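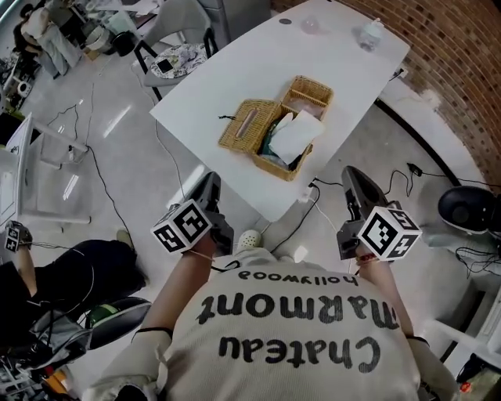

New thread on the record I finished in August. It's called Clillgate and it's my fourth full length. People have been asking how it was made, so I'll go through it in order. Six tracks, 41 minutes, mostly zither, tape and a church heating system.

Clillgate is a street. It runs behind the building where I rented a room for two winters. There was a chapel at the bottom of it with a gas boiler in the basement, and when the boiler started up the whole ground floor hummed at a pitch slightly under B flat. You could hear it from the sidewalk if no cars were passing.

I asked at the chapel if I could record the boiler. They said yes but only when the building wasn't in use, so that meant early mornings. I went eleven times. Four of those recordings are on the album. The others have a refrigerator in them from the kitchen next door, and I couldn't filter it out without losing the low end.

Equipment for anyone who wants it: two small omni mics, a contact mic taped to the return pipe, a recorder at 96k. The contact mic was the useful one. The omnis mostly gave me the room, and the room was tiled, so everything above 2k was harsh. I rolled it off.

The zither belongs to Josefien Willems. She bought it at an estate sale and it had 611 written inside the body in pencil. We never found out what that meant. Could be a workshop number, could be a price. Track three is named 611 because I had to call the file something and then the name stayed.

Josefien plays on tracks one, three and five. I play on four, badly, with a felt mallet. If you hear a buzz in the left channel on four, that's a loose string post and I left it in.

A few people asked about tuning. We tuned the zither to the boiler. The boiler drifts as it warms up, close to a quarter tone over twenty minutes, so we picked the pitch at the ten minute mark and stayed there. Early in each piece the zither is sharp against the drone and late in each piece it's flat. There's one stretch in the middle where they agree. On track one it's at 4:50 or so.

Track two, Cilla, is the only one with a voice. The voice is Janelle Agbayani. She's singing vowels, there are no words. One review heard the phrase "carry the water" and I've listened again and I can sort of hear it, but she wasn't singing that.

We did Cilla in one take after three bad ones. The bad ones were my fault. I was feeding her a click in the headphones because I thought she'd want something to hold on to. She asked me to turn it off. Take four is the record.

Cilla was the chapel's cat, by the way. She's not on the recording. She slept on top of the boiler casing and I had to wait for her to leave before I could tape the mic down.

Tape. All the mixes went through a quarter inch machine owned by Vangelis Mavromatis. He keeps it in very good order and he charges by the afternoon. We ran everything at 7.5 ips. I tried 15 and it was cleaner, but the bottom end had less weight, and the bottom end is most of this album.

On track five we ran the tape back in at half speed and played the zither over it in real time. So the first zither you hear is an octave down and the second one is at pitch. Josefien wore headphones and I stood at the machine with a hand on the reel flange. The small wobbles are from my hand.

Track six is the longest at 13 minutes and it's the only one with no instrument on it. Boiler, tape, room. I took it off the album twice. Jomar Pascual, who mastered it, told me to put it back and move it to the end. It was second in my sequence and it stopped everything.

There are two Jomars on this record and it has confused people, so for the credits: Jomar Pascual mastered it. Jomar Cabrera did the cover and the lettering. They've met once.

The cover is a rubbing of the chapel's floor grate. Jomar Cabrera did it with graphite on newsprint and then we scanned it at a print shop. The lettering is cut paper. He made three versions and the one we used is the first.

Label: it's out on Prakari, same as the last one. Prakari is two people and a garage. They pressed 700 LPs, black vinyl only. No color variant, I've been asked, there won't be one.

Pressing notes. The first test pressing had non-fill on side B, an audible tearing sound in the last three minutes of track six. It was rejected. The second was fine. That cost us five weeks and it's why the date moved. If you preordered early, thank you for waiting.

Side lengths are 19 and 22 minutes. For music this quiet I'd have liked shorter sides. Jomar Pascual cut the low end to mono below 120 Hz for the vinyl and left it wide on the digital version. If you have both and they sound different, that's the difference.

The digital version is 24 bit. The streaming version is the same master. I didn't make a louder one.

I also get asked about money, so here's one number. The whole thing cost $3690 before pressing. That's tape, Vangelis's afternoons, mastering, mic repair, train fares and paying Josefien and Janelle. It doesn't include my time. Prakari paid for the pressing and we split after they get that back.

The mic repair was my own doing. I left the contact mic on the return pipe overnight and the adhesive on the disc let go. Use a cable tie and a bit of rubber, and take it off when you're done.

Influences, since it's on every questionnaire. I was listening to a lot of organ music and not much else. My teacher, who I only ever called by his last name, Hosseinzadeh, used to make us sit with one held tone for ten minutes and write down what we heard. I hated it at nineteen. I did the same exercise in the basement at the chapel before every recording and kept the notes.

Some of the notes, from the morning that became track one: "fan first. then pipe. water knocking left. second tone above, comes and goes. truck. pipe again, lower?" The truck is on the record at 6:12. It's quiet.

A correction to something I said on the radio. I said the boiler was from the fifties. It had a plate on it and I misremembered the plate. It was put in during the seventies. Someone who services them wrote to me and was very polite about it.

The boiler is gone now. They replaced it with a smaller unit that makes almost no sound. I went to listen. You can hear the fan if you stand next to it.

Live dates. We're playing the album through once, with Josefien and Janelle, using the recordings for the boiler part. I don't want to tour it. It needs a PA that can hold a low note for forty minutes and most rooms we can afford don't have one.

For that show Vangelis is bringing the tape machine and running it from the side of the stage. Set starts at 8 and there's no opener. Doors close when we start. There are chairs, and you can lie down at the back.

Practical questions I keep getting, all in one post. Yes there's a download code in the LP. No CD. No cassette, though Prakari has asked. Shipping outside the US goes out in one batch, so it will look like nothing is happening and then it will arrive.

If your copy has a skip, write to Prakari with a photo of the matrix number and they'll send another one. Please don't write to me about it, I don't have any stock here. I have two copies and one of them is the bad test pressing.

Stems: a few people want to remix track two. I asked Janelle and she'd rather her voice stayed where it is. Tracks one and six are fine to use. I'll put the boiler recordings up for free when I've labeled them, including the ones with the refrigerator.

What's next is a short piece for zither and two radios, no album planned. Josefien has been restringing the lower course and it sounds different enough that we'll have to start over with the tuning.

Clillgate is out October 10, 2023. Link is in my profile. Track three is up to hear now, and the rest goes up that morning.

Adding one more because I left it out of the printed credits: the key to the basement was signed out to me by Mrs. Hale at the chapel, all eleven times, before seven in the morning. It'll be in the second pressing if there is one.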